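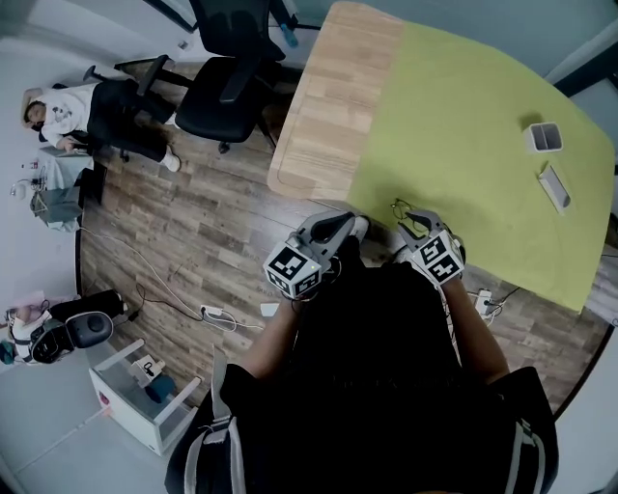
The table with the green cover on, two of the black chairs at the far end, and the cable still to be sorted.

Project room, second floor: before the move

Gallery posted 2020-11-28

We have used this room since March, and in a few weeks everything in it goes over to the Stirkell building. This page is a record of the room and its furniture for people who worked here and for the staff at Stirkell who will be unpacking it. There is only one photo so far. The notes under the headings cover the rest of the room, and more pictures will go up next to them as the shelves and cupboards are cleared.

The table

Light wood-grain top with rounded corners and a groove that follows the corner near the front. The table came with the room and was here before us. It does go with us. The top lifts off the frame once the bolts underneath are out, and the bolts should be taped in a bag to the underside so they arrive with it.

The green cover

Lime green, rounded at the corners. It covers most of the top and leaves a strip of the wood bare along one side. It has always been a little too narrow for the table. Please roll it for the move. The last one was folded and kept the crease for as long as we had it.

The white pieces

Two small white pieces were out on the green when the photo was taken. The open one standing farther back is the upright kind, and the long one lying at an angle is closer to the front. We would like to keep the small desk pieces together in one box, marked "table, small," so they don't end up in the stationery cupboard again.

Cables

The thin dark cable at the edge of the table is in a tangle. All loose cable is being sorted this week. Anything longer than an arm's length gets coiled and tied, and short ends go in the clear bag on the shelf by the door. If you don't know what a cable belongs to, tie a blank tag on it and leave it in the tray. Don't throw it out.

The chairs

Black, on wheels, with armrests on the ones we use at the table. Three of them show in the picture, one of them in use. The others are in the corridor and in the print room. We have asked for all of them to come back here by the end of the week so they can be labeled together. Two have a loose armrest and will go to Baloyi for repair before they go to Stirkell. Those are already marked with yellow tape under the seat.

Bottles and cups

There is a blue bottle by the chairs at the far end. Personal bottles, cups and lunch boxes should go home with their owners before packing starts. Whatever is left will be put in a box by the sink and kept for 2 weeks.

The shelves

Not photographed yet. The two tall shelves hold the binders, the spare covers and most of the Fomurell paperwork. The binders will be packed in order, left to right and top to bottom, with the shelf number written on each box. The lower shelf on the window side sags in the middle and will not be moved.

The cupboard

Also not photographed yet. The top half is stationery and the bottom half is tools. There are more than 84 items on the old inventory sheet, and a good number of them have not been seen for a while. A new sheet is taped inside the door. Cross things off as you pack them and write in anything that was missing from the list.

Boxes and labels

Flat boxes are stacked behind the door. Use the small ones for anything with paper in it. Write the room and the contents on one long side and on the top, in black marker. The Udari label rolls are for furniture only, as they leave a mark on cardboard and won't peel off again.

Sending in pictures

If you have older pictures of the room, send them to the office address with a short note saying what they show. Pictures of the table from before the green cover would be especially useful, and so would any of the window wall with the first set of shelves.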